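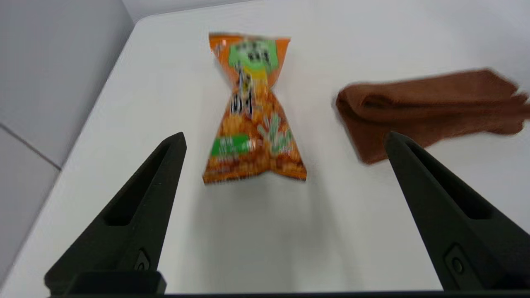
Orange snack bag, white table, Sunday.

Jan 9, 2022

OK so a few people asked how the swimming is going, and I have too much to say for one reply. Thread! I started lessons in November as a full grown adult who could not put her face in the water. Everything I know so far is below.

First, the class. It's the adult beginner one at the Nikari pool, twice a week, early evening. There were five of us on the first night and we all stood in the shallow end with our arms crossed like we were waiting for a bus.

Our teacher is Morenike Olaniyan and she is the calmest person I've ever met. She doesn't shout and she doesn't clap. She gets down in the water next to you, tells you one thing to try, and then waits while you try it.

The whole first lesson was blowing bubbles. I'm serious. Face in, hum, blow out through the nose, come up, do it again. I felt ridiculous for maybe ten minutes and then I got really into it.

If you take one thing from this thread, take the humming. You can't hum and hold your breath at the same time. I had been holding my breath my entire life without noticing, in the shower, in the rain, everywhere there was water near my face.

Lesson two was floating and I hated it. My legs sink. They just go. Morenike had me press my chest down a little and look straight at the bottom, and my hips came up by themselves. It felt like cheating.

On my back was worse — ears underwater, ceiling lights, no idea where the wall is. I grabbed Nneka Eze's arm in the middle of it and we both went under. We're friends now. We get fries after.

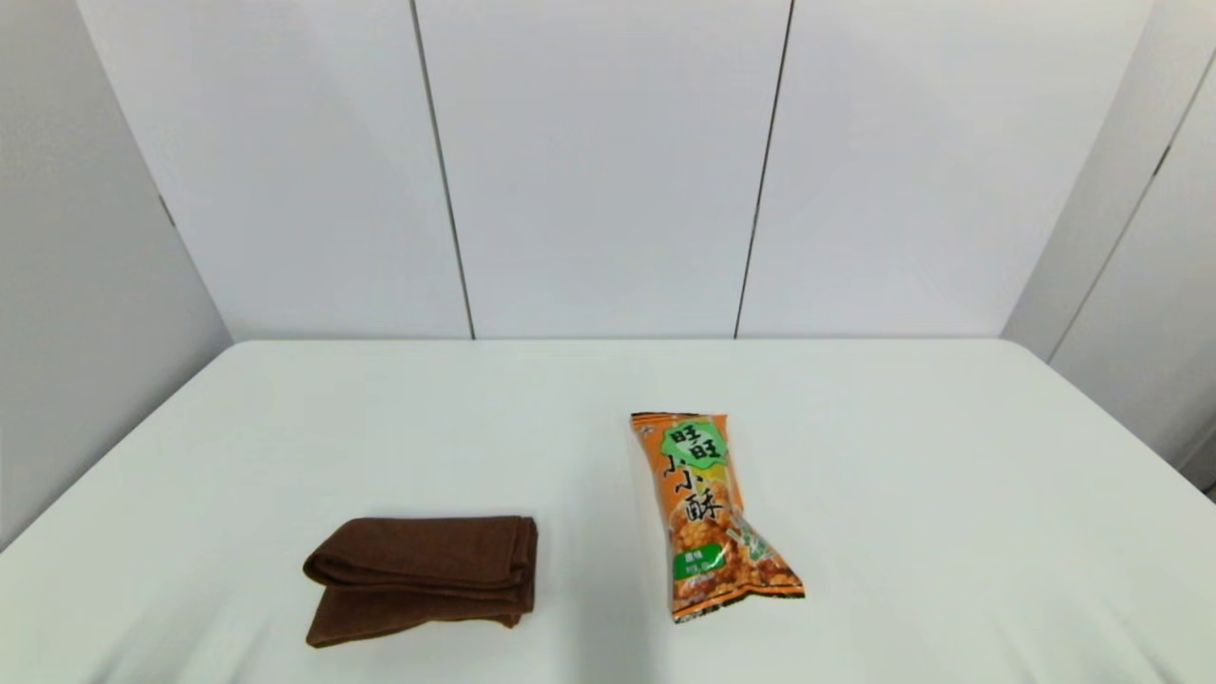
How long did it take me to swim a whole length without stopping?

Four weeks of lessons, plus a couple of open swims where I practiced by myself in the slow lane. It was ugly and it was mostly kicking, and I grabbed the wall so hard I broke a nail, but it counts!

Breathing to the side is the part I still fight with. I lift my head straight up instead of rolling, my legs drop, I swallow half the pool, and then I stand up and cough while a seventy-year-old goes past me on his back.

What helped: one ear stays in the water. That's it. I say it to myself on every stroke. Ear in, ear in, ear in. When I remember, I get through four or five breaths in a row and it feels like flying.

Goggles! Everybody has opinions about goggles. I bought a cheap pair that leaked and then a Raduveck pair that doesn't. I don't think they're magic, they just happen to fit my face. Press them on without the strap before you buy. If they stick for a second, good.

And get a cap if your hair is long. Wet your hair before you put it on. I spent a whole month yanking at dry hair in the locker room before Oana Bogdan took pity on me and showed me.

Locker 513 has a door that sticks and I once stood there in a swimsuit for a very long time pulling on it. Pick a different locker.

Things I was scared of that turned out fine: being the oldest (I'm not), being the worst (some days I am, fine), people looking at me in a swimsuit. The people in the fast lanes are staring at the clock. They don't see any of us.

Things I wasn't scared of and should have been: how hungry I'd be. I come home and eat dinner and then I eat a second dinner. Also my shoulders. Stretch, please.

My friend Séverine Texier swam all through school and she keeps asking me what stroke I like best. Séverine, I know one and a half strokes. I like the one where I get to the other side.

She did give me a good tip, though. Go slower. I was thrashing to stay up and wearing myself out by the middle of the pool. I slowed my arms way down and suddenly had air left over. I don't totally get why but I'll take it.

The deep end is next. Morenike says we'll start by climbing down the ladder and just holding on for a while, then letting go with one hand. I dreamed about it last night and in the dream the ladder was at my old dentist's office.

For anyone looking for a class: call and ask if it's adults only, and ask how many people are in a group. Mine is small and I think I would have quit in a big one. Ask what the water temperature is too, if you're a baby about cold like me.

Next lesson is Tuesday. Nneka has already picked the fries place. I'll post again once I've let go of the ladder.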